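Ticket: Toaster oven, door not closing flush
Opened by: Dymphna Moriarty
Assigned to: Brayden Petrenko
Site: Levemeo, practice kitchen
Last updated: Aug 21, 2025

Reported fault: glass door stands 2 mm proud at the latch side after closing. Timer runs, elements heat, but the top of the door leaks heat. First noticed when a tray set for 26 minutes came out underdone.

Checked so far: crumb tray seated correctly. Rack pushed fully home. Hinge screws tight. Door handle firm, no play. Supply to the socket tested and within limits.

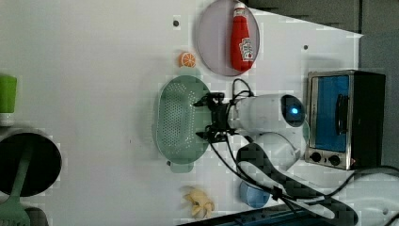
Category: Small appliances / Worktop layout

Oven is the small stainless and black unit on the white table. Colander, plate, toy ketchup bottle and toy orange slice share the same worktop. Please move all of these to the shelf before any heat test and keep 450 mm clear in front of the door.

Petrenko: gasket inspected with the door open. Upper run has come out of its channel for part of its length. Pressed back in, door closed, gap reduced but still visible. Replacement gasket requested from Janssen, part not in stock.

Moriarty: can we use it on low in the meantime?

Petrenko: no. Leave unplugged until the gasket is fitted.

Status: waiting for parts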